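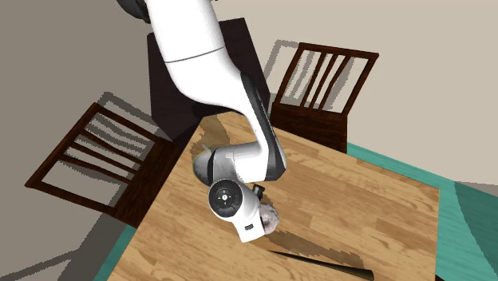 Progress on the Grernum oral history and recipe project

Report to the Tomoana Fund, second period
Prepared by Eskil Hellström, project lead, Flisterska

1. Where we are

The project is collecting spoken accounts of home cooking and shared meals from older residents of Grernum, along with the recipes that go with them. The grant pays for recording, transcription, a printed book and a set of audio files for the local library. Recording is finished. Transcription is well under way. The book is behind schedule, and the reasons are given in section 4.

2. Interviews

We recorded our last interview in November. Most sessions took place in people's homes, usually at the kitchen table, and ran longer than we had planned for. The original plan allowed an hour per person. In practice the first hour went to family and work, and the food came up after that. We stopped trying to steer people back to the question list after the first few visits and the recordings are better for it.

The strongest material is about the years when the cannery ran two shifts. Several people described cooking one supper twice, once at five for the children and again at eleven for whoever came off the late shift. The same dish turns up under different names depending on which side of the river the speaker grew up on. It is a baked layer of potato, onion and smoked fish, and we now have 7 versions of it. Two sisters gave us one each and did not agree on the onion.

Four people who had signed up decided not to take part. One of them lent us a handwritten cookbook instead, which we have scanned and returned. The pages for preserves are badly stained but can be read in most places.

3. Transcription and recipes

We have 265 pages of finished transcript. The typing is done by Brukero, the same firm we used in the first period. Their work is accurate on ordinary speech but weak on local words, so every transcript is now checked against the audio by someone who grew up in the town. This adds time but we would not want to skip it. The first batch had "skimmings" typed as "skinning" all the way through.

Recipes are harder than the interviews. Few of the people we spoke to measure anything. Amounts were given as "enough to cover" or "the blue cup," and in one case as the price of the butter in the year she learned it. Our approach is to print the recipe in the speaker's own words first and a tested version underneath. Testing is done on Tuesday evenings in the school kitchen. So far the baked dishes have gone well. The rye bread has not. The starter we were given makes a good loaf, but the baking times we were told assume a wood stove, and we are still working out times for an electric oven.

4. The book

The layout was due to start in this period and has not. There are two reasons. The tested recipes are coming in slower than expected, as described above. We also had to redo the permission forms. The first form covered the recordings but did not clearly cover print, and we did not want to go ahead on that basis. New forms have gone to everyone and all but 8 are back. We are collecting the rest in person.

We now expect to hand the full text to the designer at the end of the next period. The page count will be a little higher than in the application - the preserves chapter has grown - and we have asked the printer for a new quote.

5. Money

Spending on travel was below budget. Spending on transcription was above it, mostly due to the longer interviews. The two nearly cancel out. We would like to move what is left in the travel line to printing, and ask for the Fund's approval to do so. No change to the total is requested.

6. Next period

Finish checking the transcripts. Complete recipe testing, with the bread first. Collect the remaining forms. Send the text to the designer and agree on a print date. Deliver the first audio files to the library, with a short index so that listeners can find a subject without playing the whole recording.

The library has asked if we could hold a supper for the people who were interviewed once the book is out. We said yes in principle. It is not in the budget and we will come back to you with a cost before anything is booked.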